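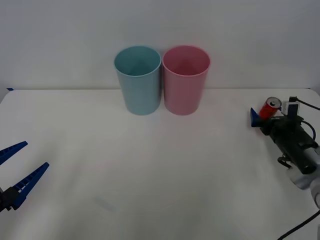
Slide 1. Good morning, and thank you to the Orkgate Centre for the use of the hall. The subject of this session is reusable cups at public events: how a deposit scheme is set up, what it asks of the organiser, and where our own scheme has fallen short. Brotico has run cup services for fairs, sports days and open-air concerts across three districts, and these notes draw on one full season of that work. Delegates will hear the word "cup" used for many different things this morning. For our purposes it means a plain plastic tumbler of the kind on the slide, tall, wider at the rim than at the base, and available in more than one colour, here a light blue and a pink. Stemmed glasses and lidded travel mugs are outside the scope of the talk.

(Pause for latecomers. The fire exits are to the left and at the rear.)

Slide 2. Why a deposit. A cup that carries no deposit is treated as rubbish by a good part of the public, however clearly it is marked. In our first trial we lent cups free of charge and relied on signs. Of 800 cups handed out, 588 came back. The remaining 212 had to be replaced at our own cost, and several traders told us they would not take part again on those terms. The deposit was introduced at the following event and has been kept ever since.

The sum should be large enough to be worth a short walk and small enough that a family buying four drinks is not put off. We do not recommend a single figure for all events. A village fair and a ticketed concert draw different crowds, and the organiser will know the prices on sale better than we do.

Slide 3. Colour. Two colours are sufficient for most sites. In our scheme one colour is used for the bars and the other for soft drinks and water. The purpose is sorting at the return point and stock control at the end of the day. Colour should never be the only means of telling one deposit value from another, as some visitors will not see the difference and lighting after dusk is poor. Where deposit values differ, the value must be printed on the cup in raised or high-contrast figures.

Delegates from smaller councils have asked whether the added cost of a second colour is justified. For events with a single bar it is not.

Slide 4. Return points. The common fault is to provide too few of them and to place them beside the bars, where the queue to return meets the queue to buy. The Đorđević showground was laid out in this way at our July event, and by nine in the evening the two queues could not be told apart. We moved one return point to the main gate overnight. Waiting times fell the next day, although the gate staff were then short of coins and had to send to the office twice.

Our present guidance is as follows. Place one return point at every exit. Place at least one more away from the food area. Give each its own float, counted and signed for before opening. Mark each one above head height, so that the sign can be read over a crowd.

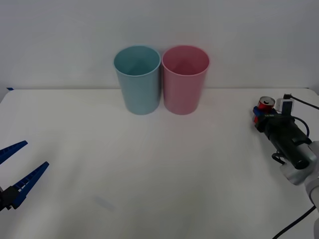
Slide 5. Two cups, side by side.

The slide may be left up during this section. Washing is the part of the scheme that most organisers underestimate. A cup returned at four in the afternoon may be wanted again at six, and the choice lies between washing on site and holding enough stock to last the day. On-site washing needs drinking-quality water, power, drainage and a covered area with clean and dirty sides kept apart. Where any one of these is missing, the cups should go to a fixed washing centre, and the stock should be increased to match.

Drying deserves a particular word. Cups stacked before they are fully dry will stick together, smell, and fail inspection. Racks take up a great deal of room and should be shown on the site plan from the outset. Our own plan left them off, and for most of one Saturday they stood in the first aid tent, to the justified annoyance of the first aid team.

Slide 6. Season results. Across the season we issued 3328 cups under deposit and 2068 of them were returned to a staffed point for refund. The return rate is lower than we had hoped and, taken as a share, lower than that of the free trial. We do not wish to hide this. Exit surveys suggest that many visitors kept a cup as a souvenir, the printed design having proved popular, and regarded the deposit as its price. The financial loss to the scheme was therefore small. The environmental case is weaker than it should be, and the printed design will be dropped next season in favour of plain cups.

(Expect a question here. If asked for costs per event, refer to the handout, page 2. Do not quote figures from memory.)

Slide 7. Working with suppliers. Prornora supplied the return counters under a one-season hire agreement. Agreements of this kind should state who pays for damage in transit, who stores the equipment between events, and how much notice is needed to change a delivery date. Ours was silent on the last point — we have since corrected it.

Slide 8. Next steps. A short guide for organisers is in draft and will be sent to all delegates who leave an address at the desk. Comments on the section dealing with accessibility would be especially welcome. The discussion will run until half past eleven, after which coffee is served in the side room. A deposit applies to the cups.

Brotico Events Office | Contact us | © Brotico, all rights reserved | Back to top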